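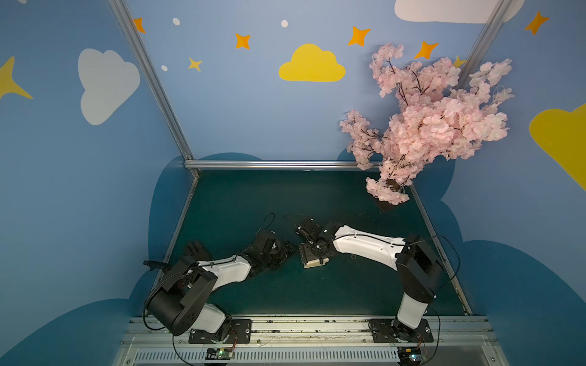 Small Skies — the gallery

Finally got these up. Painted surrounds, table-top skies, gardens and general bits from the June weekend at Shearer Hall, Triltenton. There were 292 photos on the card and a lot were of my own thumb, so it's a short selection. Captions are mine, written fast on Thursday night. If I've got your name wrong or given your tree to somebody else, shout and I'll change it.

For anyone new: a surround is the painted bit that goes round a table or a worktop, back and sides, so whatever's on the table has some weather behind it. Ours are mostly sky. Clouds, stars, dots, a bit of blossom if you can get it to stand up. Kids' ones, shop window ones, a couple for people who just wanted a nicer workbench. Click on any for the bigger version (slow on phones, sorry).

Sky blue, first coat
Wollitz matt, the one everybody ends up using. Goes on far too bright and then calms down overnight. Marilou did all the long boards before lunch with a roller and a podcast.

Sky blue, second coat
Same boards. Less streaky.

Marilou Mangubat and the cloud stencils
She doesn't like them being called stencils. They're "guides". Cut from Trillon card, round the outside only, then the inside is done by hand so no two have the same belly.

Clouds drying on the stage steps
Cartoon ones, fat bottoms. Effie wanted proper wispy ones and got outvoted. Might do a wispy board for autumn.

Effie MacBrayne's wispy cloud
She did one anyway. Very good, annoyingly.

Stars and dots
The stars go on last with a small flat brush. The dots are the end of a pencil dipped in paint, dead easy, and they fill a gap better than anything clever does. Start in a corner, stop sooner than you want to.

Too many dots
My board. Moving on.

The teal question
Long talk over tea about what colour the table should be under a blue sky. Green looks like a lawn, brown looks like mud, white shows every crumb. Dark teal won, somewhere between grass and sea, and it lets the pale things show up. Radosław had been saying so since the morning.

Radosław Kurek, offcuts of teal
Holding them up against the sky boards one at a time. The greener one is what he picked in the end. Doesn't shout at the blue.

Blossom, box one
Artificial cherry, pale pink, a whole table's worth before any of it went on a branch. Smells of box.

Blossom, wiring up
Sorcha's method is to start at the tips and work back to the trunk, packing them tight, then bend the whole lot once it's full. If you bend first you end up with bald elbows. I have done this.

Sorcha Paterson up to her wrists
Pink all over her jumper. It got in the biscuits too.

Tree, before
Sticks, basically.

Tree, after
Dense! You can't see a twig. She wanted it leaning into a corner so it comes in over the table from the side, like it's growing in next door's garden and has come over the fence for a look.

Leaning test
Took 30 minutes and a bag of sand. A tree that leans wants to carry on leaning. Put the weight on the back of the foot and well away from where people's sleeves go.

Corner joins
Not a glamorous photo but I was asked for it. Boards butted up, paint carried round the corner so a cloud can sit across the join. Hides a multitude. The filler's just ordinary filler.

Cloud across a corner
See, you'd never know. Well you would, but only from the left.

Fraser Cowie doing the edges
Top edges painted the same blue as the front. People skip this and then there's a raw line all the way round at eye level. Fraser does not skip it.

Fraser's hands
Blue.

Little shop window set
Three clouds and a strip of blossom along the top for the wool shop in Triltenton. Went in on the Saturday with a jug and some knitting in front. Looks lovely from accross the road, bit busy from close up.

Nursery shelf set
Paler sky, bigger stars. The stars had to be fat so they'd read from the other side of the room. Effie again.

Night version
The one experiment. Dark blue, same stars, no clouds. Mixed reviews. I like it, Radosław says it's a cupboard.

Touching up
Scuffs happen along the bottom, mostly. Keep a jam jar of the original mix with the lid on tight and write on the lid what it is — we now own several jars of mystery blue.

Petal sweep
End of day one. They come off if you so much as walk past. Glue the loose ones back with a dot of PVA and leave them overnight, don't fiddle.

Tea break, boards behind
Only one with nearly all of us in. Marilou's behind the urn. Radosław has his eyes shut but it was that or the one where Fraser's mid-sneeze.

All the skies together
13 boards along the long wall, late afternoon, sun coming in the side windows. The blues don't match. Different tins, different arms. Looked like actual weather though, all of them in a row like that, and people stopped to look on there way to the loos.

Clouds going home
Into the back of Sorcha's car, blanket between each one. Painted faces inwards. The tree went in the front with the seatbelt on.

Bits people asked about on the day

Paint: Wollitz matt for the sky and the clouds, sample pots for the stars.
Card: Trillon, the thick one.
Blossom: ask Sorcha, she has a source and guards it.
Varnish: none on the skies, it goes shiny and you lose the softness. Yes on the table tops, 2 coats, wipes clean after.
Can I have my photo taken down: yes, just email.
Can I have a print: also yes, tell me the caption and I'll send the full size one.

Still to add: the sketchbook pages, Effie's wispy cloud in daylight, and whatever Fraser's got on his phone. Next session is back at Shearer Hall, same boards, possibly rain clouds this time. Bring an old shirt and a pencil with a rubber-free end.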